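We use cookies to remember your settings and to measure traffic. Accept all | Manage preferences

tollik_user
Color temperature schedule in Tavham 2.6 drops back to 6500K every time the display wakes from sleep. The tray icon still shows night mode. Toggling it off and on restores the tint. External monitor over DisplayPort, laptop panel is not affected. Clean install, no other gamma tools.

makokha266
Same on 2.6. The driver reloads its own gamma table on wake and Tavham doesn't reapply. Set "Reapply interval" to 400 ms in advanced settings.

ccham
The interval only covers the primary display. If the external is secondary it does nothing. Roll back to 2.4.

makokha266
It covers both here. Check that "Mirror profile" is on.

tollik_user
Mirror profile was off. With it on, the tint returns after wake, but grays look different between the two displays.

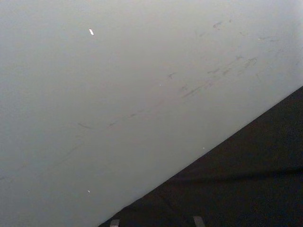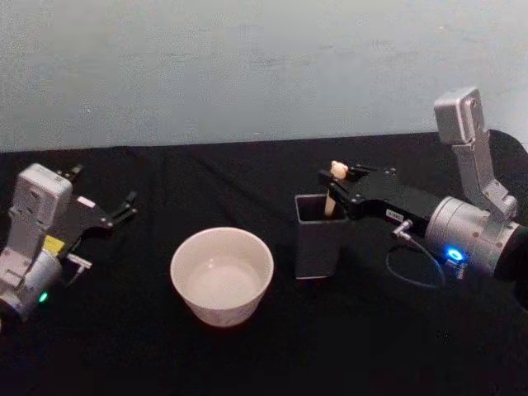 With night mode disabled the displays match closely. With it enabled at 3400K the external goes pink in the light grays. Dark tones are fine on both.

kindon_fan
Pink in light grays is usually an ICC profile being applied twice. Remove the vendor profile from the external and restart the service.

ccham
Restarting the service isn't enough, you have to log out. And I still don't see the interval touching a secondary display. Tested on two machines.

makokha266
Which driver branch? I'm on the older one.

ccham
Newest. That may be the difference.

tollik_user
Removed the vendor profile, logged out, pink is gone. Wake still fails one time in six or so with the interval at 400. Filing a bug.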